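Re: [plastics-list] White molded trays, are they worth the tooling?

Moataz Abdel Rahman wrote:

> We went over to one-piece white trays in May and I would not go back. The ribs underneath make them as stiff as anything we machined, the pockets come out the same every time, and the white makes it easy to see when a part is missing. Pimolham quoted $1343 for the change to the tool and we paid it without much argument. At 300 trays it has nearly paid for itself. I'd tell anyone on this list still cutting theirs from sheet to stop.

I'm still cutting some of mine from sheet, so I suppose this was meant for me.

Plain white molded parts, with ribs and bosses and pockets and the rest of it:

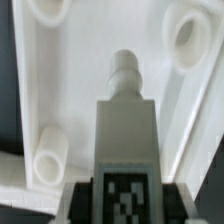
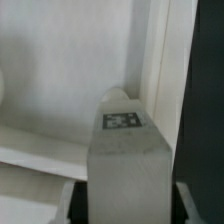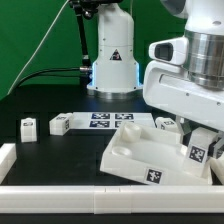

My trouble with "as stiff as anything we machined" is that I don't know how you tested it. Did you load the middle and measure, or did you pick one up and give it a twist? A ribbed tray feels wonderful in the hands. Put it on a bench with a real load in the big pocket and leave it over a warm month, then lay a straightedge across the top. I did that with a batch from Belhaj and got a bow I could slide a feeler gauge under. They had plenty of ribs. All the ribs ran the same way.

I'd also like to hear about sink marks. Anywhere you have a thick boss meeting a thin face you are asking for a dimple on the other side, and if the other side is the floor of a pocket, your part rocks. Belhaj told me to core the bosses out. We did, and the dimples got smaller. They did not go away. Maybe Pimolham does this better — I'd believe it if somebody posted measurements.

As for the color, I have heard the missing-part argument before and it only works if your parts aren't white too. Half of mine are natural or off-white, and on a white tray under shop lights I can look straight at a full pocket and think it's empty. We ended up with a gray tray for those. White also shows every thumbprint, which some people count as a plus. My wipe-down time says otherwise.

Then the money. $1343 was for the change, if I read you right, so what did the tool cost in the first place? "Nearly paid for itself" means something very different depending on which number you start from. Also, what are you counting as scrap? On our run of trays I threw out 7 for short fill on the tall thin walls, and the shop counted those as good until I sent them back.

I'm not against molded. For a layout that has settled down, and for enough pieces, it makes sense and I've paid for it myself. What I don't buy is telling everyone to stop cutting sheet. My layouts change. Last year one pocket got 10 mm longer after the customer moved a connector, and I had new trays on the bench the next afternoon. I'd like to know what Pimolham would have said to that phone call.

Two things I would really like from you, Moataz, if you have the time:

- a flatness reading on one new tray and one that's been in use since May, same spots on both
- the resin. Hellov sold me something as "general purpose white" that went yellow on the side facing the window, and when I asked what was in it they sent me a brochure

Has anyone here had trays from Gellivent? Their sample came with nice generous draft and sharp text on the bottom, but it was a sample. Everyone's sample is good. I'm more interested in what turns up in the third carton.

I'll post my own straightedge numbers when I find the notebook. It's in a box with the old sheet offcuts, under the drill press.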